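Laundry Sorting Room – Inspection Checklist with Comments
Site: Dimdale depot, ground floor
Contract: Ultach team wear and linen
Form 718, completed Sunday, morning shift

Marking: OK / Action / Not applicable. Comments are required against every Action and may be added against any OK.

1. Floor and access

1.1 Walkway from the door to the sorting table clear – OK
1.2 Floor dry at the washer end – Action. Small puddle under the drain hose of washer 5. Hose clamp tightened and floor mopped. Recheck at next shift.
1.3 Mats flat, no curled corners – OK
1.4 Carts parked with brakes on – Action. One cart has a brake that does not hold on the ramp. Tagged and taken out of use.
1.5 Emergency exit unlocked and unobstructed – OK

2. Sorting table and incoming loads

2.1 Table edges free of splinters, burrs and exposed staples – OK. The tape repair on the short side is still sound.
2.2 Sharps container and tongs within reach – OK
2.3 Gloves available in all sizes – Action. Large only. Order placed with Vakard.
2.4 Pockets checked before loading – OK. Two pens and a locker key removed from batch 134. Key placed in the lost property tin.
2.5 Whites separated from reds before loading – Action. See comment.

Comment on 2.5: The contract sheet calls for reds to be washed on their own, cold, for the first three washes. Striped trim does not make a garment a mixed color item, and it goes with the reds whatever the width of the stripe. Whites caught up inside a red garment are the usual source of pink linen claims, so bundles are to be opened and shaken out one piece at a time.

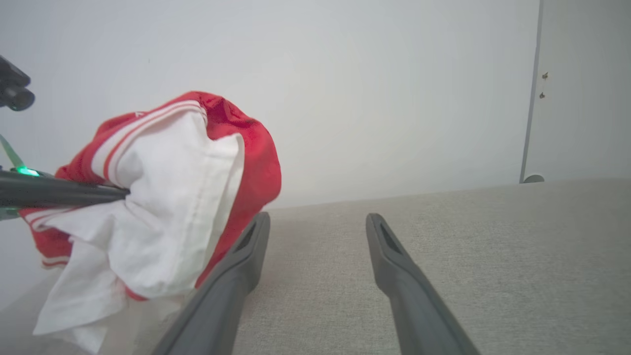 Item 2.5. Red garment with white stripes, bunched together with a white cloth.

The hem of a white piece is the quickest thing to find by hand in a bundle. Hold the hem, let the rest drop, and the second item normally comes free. Do not pull on knit fabric to separate it. Stretched cuffs and collars are charged back to the depot under the Ultach terms.

2.6 Damp items held no longer than one shift – OK
2.7 Bags labeled with batch number – Action. Bag 2072 had the label tied to the drawstring only. Label must also be written on the bag panel.

3. Washers and dryers

3.1 Door seals clean, no cuts – OK
3.2 Lint screens cleared before each load – Action. Dryer 2 screen had a full layer of lint at the start of the inspection. Cleared on the spot. Log sheet initials were missing for the previous shift.
3.3 Exhaust duct connected and not crushed – OK
3.4 Emergency stop tested – OK on all machines
3.5 Load limit posted and legible – OK. The card on washer 3 is fading and will need replacing by August.

4. Chemicals

4.1 Detergent and bleach stored apart – OK
4.2 Containers closed and labeled – OK
4.3 Eyewash station tested, water clear – OK. Ran slightly brown for the first few seconds, then clear. Weekly flush to continue.
4.4 Color-catcher sheets in stock – Action. One box left. These are a backup and are not accepted as a substitute for sorting.

5. Electrical and lighting

5.1 Cords and plugs undamaged – OK
5.2 No extension cords in permanent use – Action. The fan by the folding bench is still on one. Ogbonna Electric to quote for a wall outlet.
5.3 Light over the sorting table adequate to tell off-white from pale pink – OK. Tube replaced since the last inspection.

Follow-up

Items 1.2, 1.4 and 3.2 to be closed before the next shift starts. Items 2.5 and 2.7 to be covered at the shift briefing and spot-checked on three incoming bags per day for two weeks. Items 2.3, 4.4 and 5.2 stay open pending delivery or quote. Keep this sheet in the binder by the door – the previous copy may be discarded once open items have been carried over.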